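老房子东西受潮，到底要不要买除湿机？(求劝)

楼主：阿橘不吃橘
发表于 2026-03-06

先说情况。我去年搬进Millbridge这边的一楼，南北不通透，一到回南天墙角就起霉点，鞋子放一个星期能长毛(真的毛!)。我妈说开窗，邻居说关窗，物业说多擦擦……我都照做过，效果嘛，反正我还是站在这里发帖了。

现在纠结的是买不买除湿机。看中两款，一款Vokik的，一天标称除12升，另一款Evard的小的，8升，便宜不少。客厅加卧室加起来60平，层高还挺高。网上评论两极分化，有人说像救命恩人，有人说吵得睡不着。我睡眠很浅，对噪音特别敏感，冰箱嗡一声我都能醒，所以这点很要命。

另外家里木头家具多，桌子是房东留下的，柜门到夏天会胀得关不严，冬天又好了。想问问这种情况除湿机管不管用？会不会抽太干反而开裂？

预算不算高，但要是一步到位能撑好几年，咬咬牙也行。大家帮我出出主意，先谢过啦！
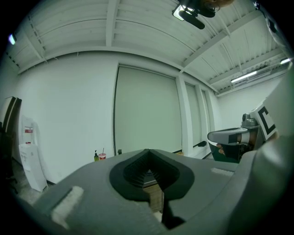
2楼：Su-chen Au
买大的。60平你买8升那个，回南天它从早转到晚也追不上，电费还不省。我家情况跟你差不多，最早就是图便宜买了台小的，水箱倒得我手都酸，后来转手卖了换大的，晚上睡前开两个钟头就关，根本不用跟它睡一个屋。

还有，你先花几十块买个湿度计！别凭感觉。很多人觉得潮，一测才五十几，那是心理作用，哈哈。

3楼：瓦片上的猫
不太同意楼上。大机器噪音也大，楼主说了睡眠浅。而且老房子潮的根子多半在墙，外墙渗水或者地面返潮，你在屋里抽一百年也是在给大地抽水。先去看墙角的霉点是从下往上长还是从上往下长，从下往上就是返潮，得做防水。

4楼：Su-chen Au
回3楼：一楼租房，你让人家给房东做防水？人家发帖问的是买机器……

5楼：瓦片上的猫
可以跟房东谈啊，我上一个房东就出了一半的钱。不谈怎么知道。

6楼：楼主 阿橘不吃橘
两位别吵别吵(递茶)。霉点我刚去看了，是从踢脚线往上长的，所以猫说的返潮可能中了……房东那边我会问问，不过他连水龙头都拖了三个月才换，我不抱太大希望。湿度计下单了！

7楼：Lajos Rácz
中文不太好，见谅。我修过几年旧家具，说一下木头。柜门夏天胀冬天缩是正常的，木头一辈子都在动。怕的是湿度忽高忽低，今天八十，明天三十五，板子容易裂。除湿机设在55左右，不要追求很低，也不要对着家具吹。关不严的门先别急着刨！很多人六月份刨了，到冬天门缝能塞进一根手指。

平时擦柜子，布拧干，顺着木纹走，两扇门中间那条缝最容易积灰，灰会吸潮气，霉常常从那里开始。擦完门打开晾一会儿再关。

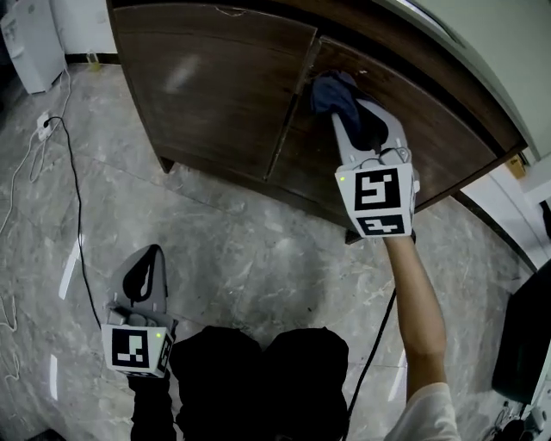

图片来源：网友供图，转载请注明出处

8楼：楼主 阿橘不吃橘
啊啊啊幸好问了，我上周末差点就借砂纸去磨门边了！那柜子里面要放什么吸潮的吗？我妈寄来一大包石灰，我没敢用。

9楼：Lajos Rácz
石灰不要直接碰木头，也不要碰衣服。用那种挂袋就行，满了就换。柜子背板离墙留三四厘米，让空气走得动，这个比什么都有用。

10楼：豆浆加糖
插一句，挂袋我踩过坑，有个牌子漏水，把我一件羊毛大衣毁了，哭死。建议下面垫个盘子。另外Mak的那款可以反复烘干的除湿盒我用了两年，放鞋柜不错，放大衣柜就别指望了，太小。

11楼：瓦片上的猫
可烘干的那种每次插电烘一晚上，潮气不又回屋里了吗？左手倒右手。

12楼：豆浆加糖
拿到阳台烘啊大哥。

13楼：老周的鱼缸
楼主说的Vokik我有，337块收的二手，用到现在没坏。噪音怎么讲呢，高档像抽油烟机，低档像隔壁屋的抽油烟机。反正我是白天上班时开着，设好定时，下班回家倒水，那一桶水看着特别解压。缺点是夏天会往外排热，开完房间像蒸过一样，得接着开空调。

14楼：Su-chen Au
对，排热这个我忘了说，猫狗也会躲着它走。夏天直接用空调的除湿模式就够了，机器主要对付春天那阵子，天不热但是什么都湿。

15楼：瓦片上的猫
行吧，如果只是春天那阵子，那我觉得也可以买二手的。我保留意见，墙还是要治。

16楼：楼主 阿橘不吃橘
来更新一下，湿度计到了，早上卧室82，客厅79，看来不是心理作用(哭)。房东回我了，说“先观察观察”，跟我猜的一字不差。所以决定收一台二手的12升，白天开，晚上关，设55。柜子今晚就往外挪，就是一个人搬不太动，等我室友回来。

顺便问下，踢脚线上的霉是用酒精擦还是用除霉喷雾？家里有猫，怕它舔。

17楼：豆浆加糖
有猫就用酒精，擦的时候把猫关别的屋，开窗，旁边别开火，干透了再放它进来。喷雾那个味道我自己都受不了。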